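Dumendale council has launched its startup support program, and I have read the whole guide so the rest of you can get back to your pitch decks. A thread.

The headline offer is a desk at the Fortin building for two years at reduced rent. Reduced from what is left as a pleasant surprise for later. 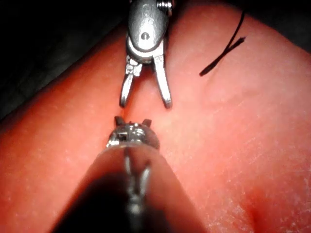 You also get a mentor. The guide calls them "seasoned founders". I've applied to three of these programs over the years and my seasoned founders have mostly been seasoned in property.

Then there's the corporate matching stream, run by Plokon. A big company tells you its problem, you fix it as a pilot, and everyone shakes hands beside a banner. Payment for the pilot is "to be negotiated between the parties". I have been a party. It was a short negotiation.

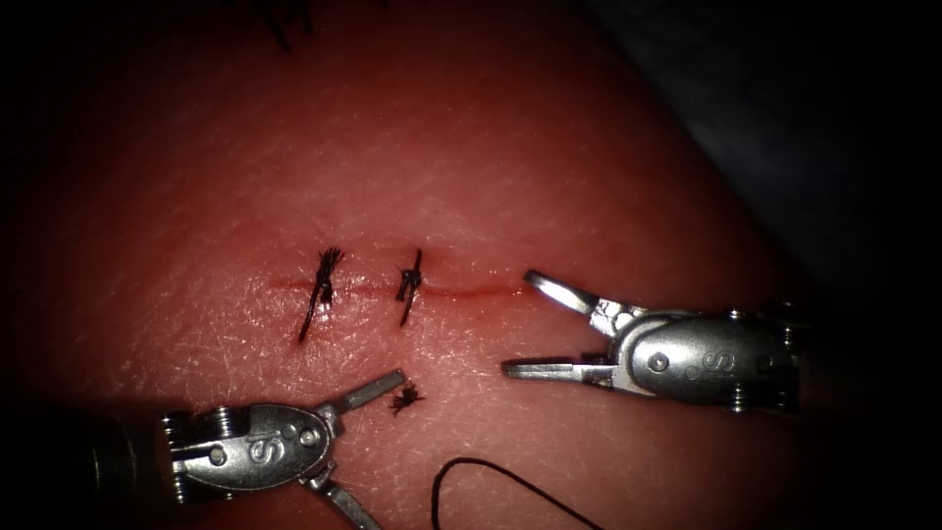 Can you apply if you haven't incorporated yet?
Sole traders and unregistered teams are fine at application stage, but you'll need a company set up before the desk agreement is signed. Page 2, under the photo of the mayor.

Credit where it's due – the form is short this year. Last year's wanted a five-year revenue forecast from people who'd had the idea in the shower that morning. I supplied one. It was gorgeous, and went up and to the right like a jet ski.

The international bit is a partnership with the accelerator in Brirent, and 2 teams get flights. Accommodation is listed under "founder contribution", so pack a swag. 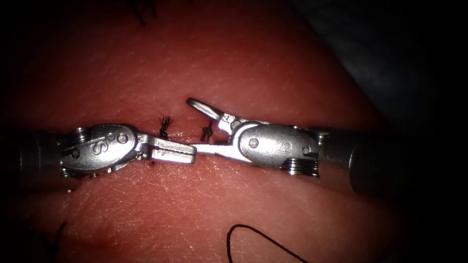

Equity: they take none. I went through the terms looking for it like a bloke checking his pockets for keys, and it's clean. The IP clause is fine too, though get a lawyer to look over anything Plokon sends you separately.

Applications close at the end of February. I've put mine in. If I get the desk I'd like one near the window, and will be negotiating that between the parties.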